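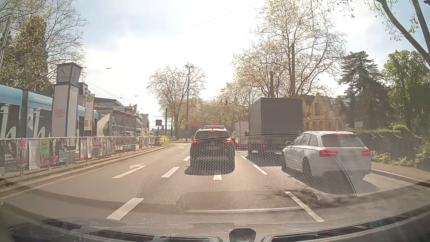
Mobile Robotics, Unit 6
Forward cameras and longitudinal controllers in city traffic

Notes for the second half of the unit. Read them before the lab, and bring the log sheet from the Unit 5 handout.

1. What is being compared

Two forward cameras are used in this unit, the Grundel and the Brouwer. Both mount behind the windscreen near the centre line and both feed the same detector. The Grundel has the wider lens and a rolling shutter. The Brouwer has a narrower lens, a global shutter and a smaller aperture. Do not retune the detector between cameras. If you do, you are comparing detectors as well, and the results can't be separated afterwards.

There are also two controllers. Controller A is a plain PI loop on the gap to the lead vehicle. Controller B adds a term for the state of the lead vehicle's brake lamps and for the next traffic light. Each camera is run with each controller, so every group has 4 combinations to report.

Everything in this unit is replay. The controller output is logged and compared with what the human driver did. Nothing is connected to the brakes.

2. Mounting and calibration

Clean the inside of the glass first. Mount the camera, do the checkerboard calibration in the garage, then repeat the extrinsic check outdoors on a straight kerb. The garage result by itself isn't good enough, as the bracket on the Brouwer settles a little once the car is moving.

Reflections off the dashboard are the most common fault in student recordings. Vents, perforated panels and speaker grilles all show up in the lower half of the image in strong light, on top of the road surface and often on top of the lead vehicle as well. The Grundel is worse for this because of the wide lens. A matt black cloth on the dash removes most of it. For the lab you record once with the cloth and once without, on the same stretch of road. Mask the car's own dashboard in the config file, but do not mask the reflection. It overlaps objects you need.

3. Waiting at lights

A queue at a red light is a harder case than it looks. Points to check in your logs:

Brake lamps and tail lamps. Both are red and on some cars they share a housing. The high-mounted centre lamp is the more reliable cue where there is one. Box trucks often have small lamps set low on the body, and the detector misses many of them past 22 metres.

Which signal applies. At a large junction there may be several heads visible at different distances. Controller B takes the nearest head over its own lane. If the nearest head is hidden by a truck it will take a farther one, and it does not tell you.

Lane assignment. A vehicle in the next lane that sits at a slight angle can be read as cutting in. Controller A has no notion of this and will only react if the box crosses the lane boundary. Controller B reacts earlier, and often wrongly.

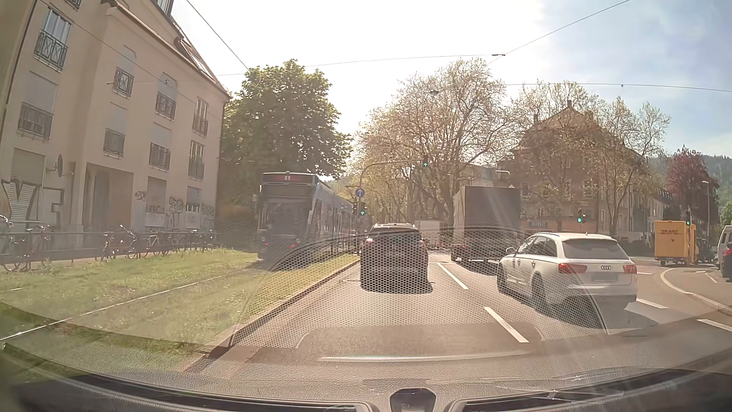
4. Moving off

The second thing to log is the delay between the signal changing and the controller asking for positive acceleration. Take the time from the first image in which the signal head is classed as green, and record the camera's own latency separately. With the Grundel at the default settings the pipeline delay is some 200 milliseconds. Measure yours, don't copy this value.

Green arrows need care. The detector has separate classes for a full green and an arrow, and Controller B has to match the arrow direction with the planned route. On the Urnincombe recordings the upward arrow is confused with the full green at long range. For going straight ahead the result is the same, but log it as a classification error anyway.

Tail lamps stay lit on many cars after the brake is released, so a green light with red lamps in front is a normal state. A controller that waits for all red to disappear will never leave. This was the main fault in last year's submissions.

Trams: the Bostedstead set has a tram bed beside the road for most of its length. Trams are labelled, but they are not lead vehicles. Check that the tracker never hands one to the gap loop, particularly on the curve at the depot.

5. Bright sky

Auto exposure on both cameras weights the whole image by default. With a white sky the road goes dark, and dark vehicles lose their outline at the bottom where they meet their own shadow. Set the metering window to the lower two thirds and run the same section again – the gap estimate usually steadies. Note the setting on the log sheet.

6. To hand in

A table with the results for all combinations: gap error, missed brake lamps, wrong signal head, move-off delay. One page of comment on the two cameras. The config files as used, with the mask. Plots should have units on both axes and the same scale for both cameras.

Groups using the Urnincombe set should state which version they downloaded, as the labels for arrows were corrected in March.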